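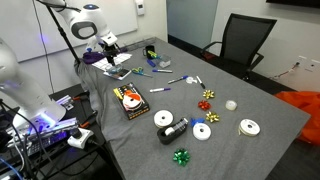
Zelness Felt Table Cover, Gray

Cut-to-length felt cover for wrapping, labeling and sorting tables. Sold by the running foot from a 19-yard roll, or pre-cut for standard folding tables. Gray only.

Description

The Zelness cover is a single-layer pressed felt with no backing. It lies directly on the tabletop and is held by its own weight and by friction. Ribbon spools set on edge have less tendency to roll than on a bare laminate top, and markers or pens can be put down at an angle without traveling. Mid-gray was chosen over black and white so that clear tape, white spools and dark caps all remain easy to find.

The material is unchanged since 2021. The edge finish was revised in October and is now heat-cut on all four sides.

Typical use

Gift-wrap stations: ribbon, bows, tape, markers.
Mail and label desks: label sheets, scissors, pens, paper stacks.
Parts sorting where small items need a matte background.

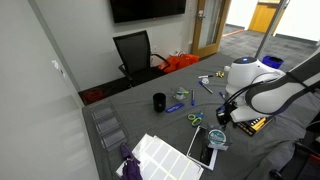
Gray cover in use with scissors, a label sheet, a pen and a three-compartment tray.

Specifications

Material: pressed polyester felt
Thickness: 2 mm nominal
Color: gray
Maximum continuous length: 19 yards
Pre-cut lengths: 6 feet and 11 feet
Edge: heat-cut, unhemmed
Backing: none
Supplier code: Tririx F-6

Fitting

Unfold the cover and leave it flat for one night before use. Shipping folds and general wrinkling do not affect performance but can tip narrow items such as upright spools. Remaining creases can be steamed from the underside. Do not iron directly; the surface will glaze.

Allow an overhang on each long side. For tables that are moved often, fix the overhang with spring clamps. Double-sided tape is not recommended, as it pulls fiber when removed.

Care

Lint roller or vacuum with a brush head. Spot clean with cold water and mild soap. Dry-erase ink will stain if left uncapped on the felt. Adhesive labels should be peeled back slowly at a low angle. Machine washing causes shrinkage and is not covered by the warranty.

Limitations

Not a cutting surface. Blades will pass through to the table. Not suitable under hot glue guns or heat sealers. The felt carries no static-dissipative rating.

Ordering

Custom lengths are cut at the Gremeck warehouse and cannot be returned. Pre-cut covers may be returned unused in the original sleeve. For bulk quantities or a swatch, contact Shobha Alva, order desk. Technical questions go to Darnell Schumacher.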